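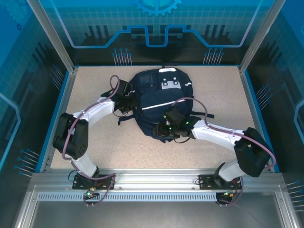 Bags are harder than boxes

The workshop at Biltotthorpe collects demonstrations for Lova, a control policy for pairs of small arms that is being trained by Grilley to handle bags, pouches and other soft goods. The collection lead there has run the two-arm cells since the first one was bolted together. We spoke over an afternoon in October, with two operators working through their sessions in the same room.

The project began with cartons. According to the lead, that stage was useful mainly for finding faults in the recording software. "A carton has six faces and they stay where they are. You can describe its state with a position and an angle. A backpack has a state too, but I couldn't write it down for you. The straps alone would fill a page."

The current task set is built on backpacks. An operator takes hold of two control handles, and the two arms in the cell follow. Every joint angle is logged along with the gripper openings and the camera streams, and the whole recording is stored as one episode. The set stands at 2693 episodes for backpacks, of which 2224 have been accepted for training.

I asked what happened to the others.

"They're kept, with a tag. The commonest tag is a pause. The operator stops to think, the arms stand still for several seconds, and the model learns that standing still is a reasonable thing to do at that point. The second commonest is a slip at the grip where the operator recovers in a way we don't want copied, such as pushing the bag against the rail. A clean recovery stays in. We want those."

The distinction between a clean recovery and a poor one takes up two pages of the operators' handbook. In short, a recovery is accepted if the gripper opens fully, backs away from the fabric and makes a fresh approach. It is rejected if the gripper drags the bag while half closed. Early versions of the policy had picked up the dragging habit from a small number of episodes, and it took a full retraining to remove it.

The layout of the cell has been left alone for most of the project. Both arms are fixed to the front beam and reach in over the table, one from each side. The lead considers this a compromise. "If you put them opposite each other you get better reach at the back of the table. But then the operator has one arm working in mirror image, and the error rate goes up. With both at the front, left is left and right is right. A new operator can do something useful in the first hour."

It also means the elbows swing outwards, and the cables have to allow for that. The cable on each arm is given a tall loop above the gripper, enough slack for the wrist to turn through its full range. "We had them tied down tightly at first, because it looked neater. A tight cable pulls on the wrist. It's a small force, but the operator feels nothing and corrects for it by eye, so the correction ends up in the data. Then you change the cable and the policy is wrong by that amount."

The walls came later. Each cell is now enclosed on three sides by printed panels, in a blue pattern of grid lines, circuit traces and gear shapes. I had assumed they were decoration. The lead said the pattern was chosen from what the print shop had ready, and that the enclosure itself was the important part. Before it went up, the cameras recorded people walking past, coats on chairs and the window at four in the afternoon.

"We trained one model on that material and it did well in the mornings," the lead said.

A fixed background brings a different risk, that the policy will work only inside the enclosure it was trained in. Grilley's approach is to vary the background in software after recording and to hold back 400 episodes, collected in a cell with other panels, for testing only. Those are never used for training, and the operators are not told which sessions will go into that group.

The choice of bag matters as well. The lead prefers dark ones for a good part of the set, on the grounds that they are difficult. On a navy backpack with navy panels and black straps, the folds give very little contrast, and the fixed camera sees few edges to work with. A reflective stripe or a pale patch on the front helps the model to judge which way up the bag is, sometimes too much.

"You have to watch for that. If every bag has a white mark near the top handle, the model stops looking for the handle and looks for the mark. So we need bags with the mark, bags without it, and bags with it in the wrong place. Someone has spent a fair amount of time sewing patches on."

Each backpack session starts with the bag lying on the table, front facing up or down according to a printed sheet. The angle is also given by the sheet. Operators used to choose their own starting positions, and the records showed that they placed the bag square to the table nearly every time, slightly to the right. Straps are left however they fall. Tidying them is forbidden, and the handbook gives the rule a line to itself.

The task is then split into stages: contact with the first gripper, contact with the second, a shared movement, release. Most of the difficulty is in the second stage. One arm is already holding fabric, and the other has to find a grip on a surface that shifts as it is touched.

"People do it without thinking. You pin the bag with one hand and pinch with the other, and the pinning hand adjusts the whole time. With handles, the new operators hold the first arm dead still. You can see it in the joint log, a flat line. We ask them to keep it alive — to give a little when the bag moves. After a week or so the line starts to wobble, and the episodes get better."

Labelling is done with a tool from Masri, which marks the change from one stage to the next using the gripper signals. It is right often enough to be worth running, though it has trouble when both grippers close within the same half second. Those episodes go back to a person. In the last full pass, 2685 of the 2693 recordings went through the tool without a file error, and the remaining eight were traced to a faulty connector on one of the boards under the front beam.

The next item on the list is zips. The lead was in no hurry to discuss it. A zip pull is small, it lies flat, and it is usually the same colour as everything near it. The operators have made a few trial recordings, all tagged as practice, and the finger pads will probably have to be changed before any more are made. New pads mean a new calibration, and the accepted backpack episodes will have to be checked against it before the two sets can be used together.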